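Milan Hoekstra has changed the beds at the Waltau guest house for 62 weeks of the past two years, by his own record, and he still strips each one in the same order. Pillows first, then the duvet, then the bottom sheet from the foot end.

"If you start at the head you end up walking round the bed twice," he says. "With 55 beds you notice that by lunchtime."

Hoekstra came to Waltau from a bakery in Dranda, where he worked nights. He had no training in housekeeping and was taught by a woman who retired three weeks after he started. She left him a notebook with the linen order on one page and the names of the rooms that get damp on another. He still has it, though the linen order has changed.

The house washes most of its own bedding. Two machines run from six in the morning, and the heavier items go out to Cirillo, a laundry on the edge of town. Duvets used to go every month. They now go every three, with a cotton cover over the inner one so that only the cover needs washing in between.

"People worry about the duvet, but it's the mattress protector I'd look at," Hoekstra says. "A good protector can be boiled. A cheap one goes stiff and guests hear it when they turn over. We had complaints about rustling for a whole winter."
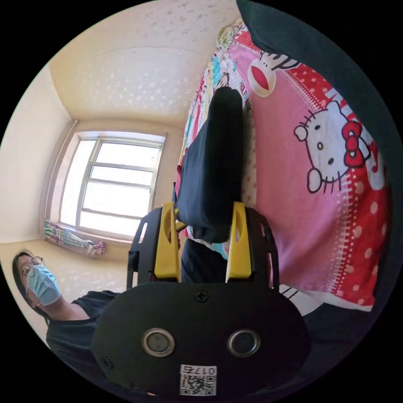

He is firm on the matter of making a bed too early. When a guest leaves he folds the covers back, opens the window and does the bathroom before he touches the sheets. At home he does the same and leaves his own bed open until after breakfast.

"My mother made hers the moment she stood up," he says. "She thought an open bed was a disgrace. I think it wants some air."

Asked about fitted sheets, he says the guest house gave them up last May. They were quicker to put on, but the elastic went after a year and they took up too much room in the cupboard. Flat sheets can be ironed, stacked and turned when one side wears. He folds the corners the way the notebook told him to, with the overhang lifted on to the mattress, the lower part tucked under and the rest brought down over it.

Guests do ask where they can buy the pillows. The answer is a shop called Petitz, which sells them in pairs, but Hoekstra usually tells them to wait until they have slept a few nights on one.

"Somebody sleeps well on holiday and thinks it was the pillow," he says. "They'd walked up a hill all day."

He replaces pillows when they no longer spring back after being folded in half. The old ones go to a kennels outside Dranda, which will take foam but won't take feathers.

There are parts of the work he dislikes. Bunk beds are hard on the back, and the top ones in the family rooms have to be made from a ladder. He would like to see them replaced with low singles. The owners have said they will look at it once the roof is paid for.

For now he is more concerned with blankets. The wool ones bought for the attic rooms shed badly and block the filter in the second machine, so he shakes them out in the yard before they go in. On wet days they have to wait.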